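Skonwood opens equipment planning service for small warehouses

March 2020 – Skonwood, a supplier of picking cells for warehouses and light industry, today announces a planning service for companies that want to buy their first robot. The service is named Birow and is offered to firms with up to 500 different articles in stock.

Many buyers ask first for the price of the arm. In our experience the arm is only one part of the budget, and the smaller items are often forgotten until the order is already signed.
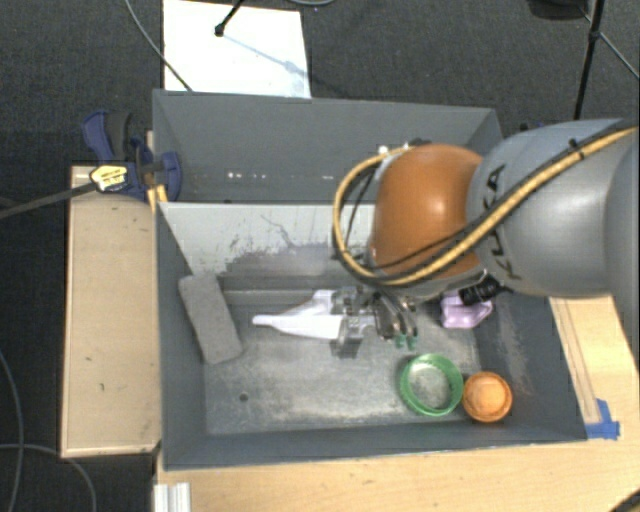

Birow begins with a list of everything the customer must pay for in the first year. The list covers the arm, the gripper, the bins, the safety work, the training and the spare parts. Cables and hoses have their own line, as they must follow the arm in every movement, like the yellow cable and black hose that loop by the orange joint cover of the KUKA arm. Bins also have a line, and we advise customers to set money aside for replacing them when the floor and walls become as scratched as these.

"A customer should know the full sum before he talks to his bank," says Ruan Oosthuizen, head of sales at Skonwood. "We prefer to lose an order than to send a second invoice which was not expected."

The first 20 plans are prepared without charge. After this, the price is 2,122 euros per site, and it is deducted if the customer orders a cell before the end of December.

Requests can be sent to the Skonwood sales office.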